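Furniture > Bedroom > Guest Room Sets

Drutent Guest Room Set, White: Headboard and Staggered Cubby Shelf

Shares 64 | Comments 3

The Drutent set combines a bed headboard and a freestanding open shelf in a matching white finish. It is intended for guest rooms and rentals where one wall has to take clothing, bags and spare bedding without a closet. The bed base, mattress and textiles are sold separately.

Headboard
Box-section construction with flat faces and square outer corners. A long horizontal slot is cut near the top edge. The lower edge of the slot dips in the middle, so a hand fits through from the front when the bed has to be pulled out for cleaning. The slot will also take a clip lamp with a jaw opening of up to 3 inches. Do not hang loads from it — the top rail is not rated for weight.

The headboard bolts to any Alik or Riviere base with four bolts, supplied. Older Hetholm bases need the adapter plate, which is ordered as a separate item. Tighten the bolts by hand first, push the bed to its final position, then finish with the hex key.

Shelf
Open cubby unit with square and rectangular compartments in offset rows. The dividers do not line up from one row to the next. Folded shirts and knitwear go in the square compartments; the rectangular ones are better for blankets, shoes laid side by side, or a flat box. There is no back-to-front orientation for the boards, but the predrilled side of each divider must face down during assembly.

Wall anchoring is required on all floors. Two brackets are included. Screws for the wall are not included, as the correct type depends on the wall material. Maximum load is 257 pounds for the full unit, evenly distributed. Put the heavier items in the bottom row.

Assembly
Two people, some 4 hours for both pieces. Build the shelf lying down and raise it once all the rows are locked. Allow clearance for the diagonal when standing it up under a low ceiling.

Care
Wipe with a damp cloth and dry at once. No solvents or abrasive pads. White boards will show hair dye and denim transfer if left overnight.

Revision note, July 2018: bracket changed from single to double hole. Earlier brackets remain usable. Replacement dividers ship again in August.

Set up with a gray duvet and a plaid pillow:

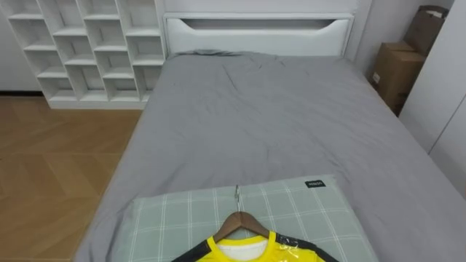 Lina Zoubi: The spec is fine but the instructions skip a step. The lower shelf dividers have to go in before the second side panel, and the drawing has it the other way around. I had to take a whole row out again. The headboard went onto our Riviere base with no trouble. I would still like to see a narrower version of the shelf — ours blocks part of the baseboard heater, so it ended up on the opposite wall.

Tags: headboard, cubby shelf, white, guest room, Drutent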